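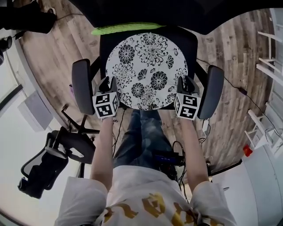
How to Plan a Winery Day by Hired Minibus (Without Losing Your Mind or Your Friends)

If you've ever tried to get a dozen people to agree on where to have lunch, you'll already know that organising a day out in the wine country is a bit of a labour of love. I've put together a fair few of these now, for birthdays, a hens' day and one very cheerful retirement, and I still think it's the nicest way to spend a Sunday with people you're fond of. So pour yourself a cuppa and I'll take you through how I go about it.

Step 1: Get a firm headcount before you ring anybody

I know, I know, everyone's a maybe. But the size of the vehicle decides nearly everything else, and the jump from a small van to a proper minibus can be a nasty surprise. I send one message with a cut-off date and ask for a deposit on the spot. People who've paid a deposit have a wonderful way of turning up.

Step 2: Choose a direction and stick to it

Get the map out and pick one side of the valley. We did the Breltside road in July, which was freezing and completely gorgeous, with mist sitting over the vines until nearly lunchtime. Three cellar doors is plenty for a day. I've tried to squeeze in a fourth and all we managed was a quick look at the car park and a very polite man locking the gate.

Step 3: Ask for a written quote

When you ring around, tell each company your pick-up address, your stops and the time you'd like to be home, and ask for the lot in an email. Our last quote came to $575 for the vehicle and driver, with up to 200 kilometres included. Check what happens if you go over, whether there's a cleaning fee, and how much you'll pay if you run late. Ask about tolls as well (I forgot once, and it was me who coughed up!).

Step 4: Book the cellar doors yourself

Many wineries won't take a group without a booking, and some want to know about buses in particular. Ring them, have a chat, mention anyone who's vegetarian or not drinking, and jot down the name of whoever you spoke to. I book the tasting I'm most excited about for 11 in the morning, when everybody's still paying attention, and leave the livelier place for the afternoon.

Step 5: Sort out lunch properly

Eat at the second stop, and eat a decent meal. A cheese platter between twelve adults is a lovely idea and a terrible lunch. If the budget's tight, ask whether you can bring a picnic, though do ask first, as plenty of licensed venues don't allow it. And please include your driver in the numbers! Ours, Nivaldo Siqueira, was such good company over a bowl of pumpkin soup that half the group wanted his recipe for damper by the end of it.

Step 6: Pack a box for the bus

Mine has water bottles, a bag of mandarins, ginger lollies for anyone who gets queasy on the bends, tissues, sunscreen, a phone charger and a few flattened cartons for bringing wine home. Pop everybody's name on their carton with a thick texta. Leave any drinks sealed on board unless the company has told you otherwise, as the rules vary from place to place and from operator to operator.

Step 7: Build in some slack

Allow 2 extra quarter-hours in the day, one before lunch and one before the trip home. Someone will be paying for a case of shiraz, someone else will be patting the winery dog, and you'll feel much kinder towards them both if you've planned for it.

Step 8: Confirm everything the day before

Ring the bus company in the afternoon, get the driver's mobile number, and text the group the pick-up time. I tell ours ten minutes earlier than the real one. My sister has worked this out and now arrives ten minutes late on principle, so you may need to adjust for your own family.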